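Stustska Community Help > Workshops and Storage > Small parts

Are blue parts bins with label holders and a foam floor worth it for electronics bits?

Posted by solderbench2829

I share a small repair bench and we have been told, by someone who does not use it much, that everything loose has to go into plastic storage bins. The blue ones, with a clear holder for the label. The idea is that anybody can walk up, read the label and put the thing back where it came from. I have my doubts.

My experience of labelled storage is that the labels are right for a fortnight. After that somebody runs out of room for one thing, puts it in with another, and the label carries on saying what it said in April. I have opened a drawer marked FUSES and found biscuits in it.

What I want to know, from people who use these every day and are not trying to sell me a set:

Do the bins stay where you put them on a bench, or do they creep about until you are working in a space the size of a plate?

Is it worth lining the bottoms? The Derero leaflet that came with our sample says a pale floor "transforms visibility". It also says the bins will "inspire" us, so I am taking the rest with a pinch of salt.

And is it daft to keep big capacitors in an open bin? They are the can sort, out of old power supplies mostly. At the moment they live in a margarine tub with a lid, and nobody has complained about the tub.

I don't want to spend money to end up with the same mess in a nicer colour. We have room for 5 bins at most before we lose the bit of bench we solder on.

Edited to add: yes, I have searched. The older thread on this has 371 replies and they are nearly all about whether to buy a label printer.

Posted by tin_and_flux

I was as suspicious as you are and I have ended up using them, so take this as a grudging yes with a lot of moaning attached.

The bins are fine. They are plastic boxes. Anyone who tells you a plastic box will change how you work has shares in plastic boxes. What they do well is let you see what you have without taking a lid off, and for me that was the problem with tubs. I bought the same value of capacitor three times over two winters, with a tub of them behind me the whole time.

On lining, the leaflet is half right, much as I hate to say it. A dark sleeve on a dark blue floor is a nuisance to spot, and against white it isn't. That is the whole of the benefit. You do not need a special Derero liner for it. White foam offcut does the job, or a bit of white card if you don't mind changing it when it gets grubby. Foam has one thing going for it over card - a metal part dropped on it doesn't rattle and skid to the far corner. What I would not do is cut the foam into neat shapes for each part. I tried it with a bread knife and a whole evening, and by the end of the month none of the parts matched the holes, because we had used those ones and bought others.

A couple of views of blue bins, seen from above:

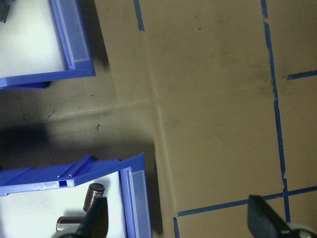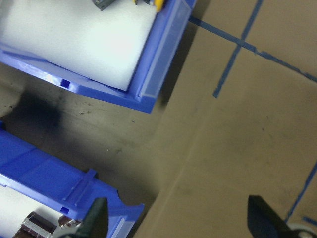 As for creeping, yes, they creep. A loaded bin stays put fairly well but an empty one goes wherever your elbow sends it. I put strips of painter's tape on the bench top to mark out where each one belongs. It costs next to nothing, it peels off when you change your mind, and you will change your mind. Don't bother measuring. Put the bins down, work for a few days, see where they have ended up, then tape there. Every layout I drew on paper first was wrong, and always in the same way: I had put the bins where they looked tidy and my hands wanted them somewhere else.

Don't butt them right up against each other either. You want to get your fingers round the rim.

Labels. You are right to be suspicious. The holder keeps a label flat and reasonably clean and that is all it does. It can't make it true. My rule is that the label names a kind of thing and never a value. CAPACITORS, LARGE will still be right next year. The moment you write a value on it you have made a promise, and somebody will break it before tea. Write it by hand as well. If changing a label means starting up a printer, it will not get changed. I know what the other thread says. I have read a good deal of it and I would like those hours back.

Capacitors in an open bin: I do it, with two conditions. Discharge them properly before they go in, and check with a meter that they are down, and check again if they have been sitting a while, as big ones can creep back up a bit on their own. Then keep metal tools and stray screws out of that bin altogether. Loose metal across the terminals of a can that someone only thought was flat is how you get a fright, or worse. If you can't trust everyone at a shared bench to do both of those things, keep the tub and the lid. I would sooner have an ugly tub.

Standing them on end looks smart and lasts until the first person rummages. I have given up on it.

Posted by Floment_fan

We got ours from Tsang and they are great, been using them since April, no problems. Get the bigger ones. The clear bits on the front are handy. You can get dividers too but I haven't.

Posted by bench_by_the_window

Slightly against the first reply, though I agree with most of it.

I think the lining gets oversold even when it is free. Foam picks up every snipped lead end and solder crumb, and you can't just wipe it out, you have to lift it and shake it over the dustbin. I do ours when I remember, so not often. If your parts are mostly large cans you can see them perfectly well without. I'd line one bin, use it for a few weeks and see if you miss it in the others. Do not let anyone talk you into a full set of liners on day one.

The other thing I would question is the number. You say you have room for 5, and I would start with 2. Every bench I have seen fill up with bins did it because there was space, and each extra one became a place to put things no one could be bothered to sort. One for the parts you reach for all the time, one for the odds and ends waiting to be dealt with. Then see whether a third one earns its place. If you buy the lot, they will be full in a week and you'll be none the wiser about whether they helped.

Tape is a good tip, with a warning. The cheap sort leaves gum behind if it stays down through a hot spell. I had to scrape mine off with an old bank card, and the bench top is marked for good where I got impatient. Buy the decent low-tack stuff and pull it up and redo it now and again.

I would also ask whoever gave the order what they think the problem is. If it's that things get lost, open bins probably will help. If it's that the bench looks untidy to someone walking past, you will get the bins, it will still look untidy, and there will be another order in the autumn about something else.

Posted by solderbench2829

Thanks, both of the long ones. I am going to try 2 bins, one with an offcut of foam in it and one bare, and tape for the corners. The capacitors are staying in the margarine tub until I have seen certain people use a meter with my own eyes.

I'll come back and say how it went if there is anything to report. Tsang wanted extra for the label holders, by the way, so ask before you order.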